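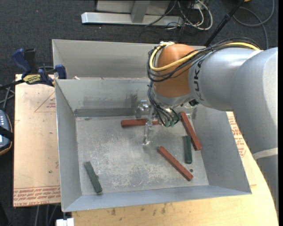 *Reddish brown and dark green at the bottom of a gray metal bin.*

**The Winter Swap is coming back to Amville**

4 Dec 2023

Well, friends, it took us most of November to find a room, but the Winter Swap is on again, and I could not be happier to be typing those words. Karla Espinoza at the Watkins Street library has offered us the big reading room for two Saturdays before the holidays, with the good chairs and (bless her) the use of the kitchen.

If you're new to town, the swap is simple. You bring things your household has finished with, you take home things you can use, and no money changes hands. Puzzles, coats, cookie tins, board games with most of their pieces, that bread machine you swore you would use - all welcome. Last winter 114 families came through, and more than 2,000 items found a new home, including a full set of encyclopedias that I personally carried to a car and would rather not carry again.

A few things are different this time. We're asking people to drop off coats and boots early, at the side door on Wednesday or Thursday evening, so Dayana Bañuelos and her crew can hang them by size. Those of you who spent an hour last year digging for a child's left boot will understand. Books can come any time the library is open, and please tie sets together with string. Tape takes the covers off.

We still can't accept car seats, mattresses or anything that runs on gas. Electrical things are fine if they work, and Apolinar Cárdenas will have a table with an outlet where you can plug them in before you take them home. He is also happy to look at lamps, within reason!

Soledad Ibarra is making her cinnamon atole again, and I've been told there will be two pots this year instead of one. If you'd like to bake something to go with it, leave a note for her at the front desk and mention nuts if there are any in it.

Anything left at the end of the second Saturday goes to the thrift store on Kidik Avenue, which has been very patient with us over the years. We could use a truck for that trip, and a couple of people who don't mind stairs.

Doors open at ten both days and we start folding tables at three. Come early for coats, come late for books, and bring your own bags, as many as you can find.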